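Sarik Teleop Kit – teach a two-handed robot by remote control

From Clirnden. Page updated February 18, 2020.
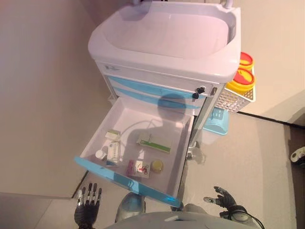 Sarik is the operator side of the setup. You bring the robot, we bring the gloves, the headset, the pedals and the recording box. Put the gloves on, see what the head camera sees, do the job with your own hands. The robot's fingers follow. Every run gets saved as one demo: video, joint positions, finger positions, pedal marks, all on one clock.

Good for jobs where the hands matter. Opening and closing drawers on a supply cart, picking out a small box or a bottle, sorting blister packs, putting a jar back in its place. Small light stuff is harder than it looks from the operator chair, so plan on some practice before you keep any data.

What's in the case
Gloves, left and right, size M (S and L on request, same price)
Headset with face pad, plus a spare pad
Foot pedals, 3 – start, pause, throw away
Recording box with 2 removable drives
Network cable, power supply, printed quick start

Not in the case: the robot, the hands, the head camera. Ask if you're not sure yours will work, most five-finger and four-finger hands are fine. Two-finger grippers need the Sarby handles, sold seperately.

Hand mapping
Comes set up for human-size hands. Thumb is mapped on its own, the other fingers one to one. On a four-finger hand your pinky is ignored. Run the glove setup each time a new person sits down. Skip it and the thumb will be off, and you'll blame the robot.

Guiding by hand
If the arms can be pushed around freely, you can use Sarik without the gloves. Hold the wrists, walk the robot through it, tap the pedals as usual. OK for big moves, like pulling a drawer out. Poor for fingers. A lot of people do the reach by hand and the grasp by glove, and the recording box will join the two takes if you keep the same task name.

Tips from our own bench
Keep the cables behind the elbow before you start, a wrist cable will snag on a drawer lip sooner or later.
Watch the shadow. The head and arms throw one right into an open drawer and the camera has to deal with it. A lamp off to the side helps.
Pull drawers slow. Lift the hand clear before moving sideways.
Change the layout between runs. 20 demos with the same box in the same corner teach the corner.
Bad run? Throw-away pedal, right then. Don't tell yourself you'll sort them out later.

Montes review software
Free with the kit. Plays a demo back with the finger traces underneath, lets you trim the ends and add a label. Exports to plain files. Version 3 reads anything made in version 2 – not the other way round, so update all you're machines together.

Shipping and support
In stock. Leaves us in 7 working days. Next batch of size L gloves is due in April, order now if you want a place in line. Glove repairs are done in house, send the pair and not just the one. Price by quote, use the form and tell us which arms and hands you have.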